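The Striped One

My sister left for Tulska in September with one suitcase and a promise that she'd send for the rest, and by "the rest" she meant eighteen years of sweaters. Guess who got to fold them!

I set up at the desk in her old room, with the window open (it faces the Calham road, so you get trucks, but you also get the bakery) and a box from the Jibrin moving place by my feet. Enikő Vass from downstairs had lent me her tape gun and a lot of advice. Sleeves in first, she told me. Then the sides, then up from the bottom, and if it doesn't look like a store did it you shake it out and start over.

I did the plain ones fast. Then I got to the striped one, the one So-yul wore to pretty much everything the winter we were both broke, and I slowed way down. 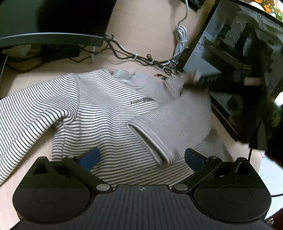
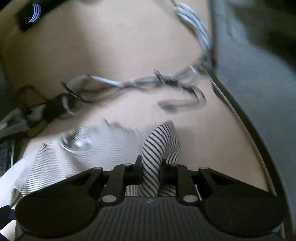

The striped one, both times, on the desk.

I got the sleeves wrong. I got them wrong again. The stripes wouldn't line up with anything, and every time I thought I had it, one side slid out and I was back to a heap with a collar.

So I called her. It was almost midnight over there and she picked up right away.

"Are you folding my stuff?" she said.

"The striped one hates me."

"Oh, keep that one," said So-yul Jang, who once chased me 200 yards down Gurenham Street for borrowing it without asking. "It's too warm here anyway."

I said fine, and she told me about her apartment, number 131, and the neighbor with the accordion, and how the shower only works if you talk to it nicely. I put the phone on speaker and started on the scarves.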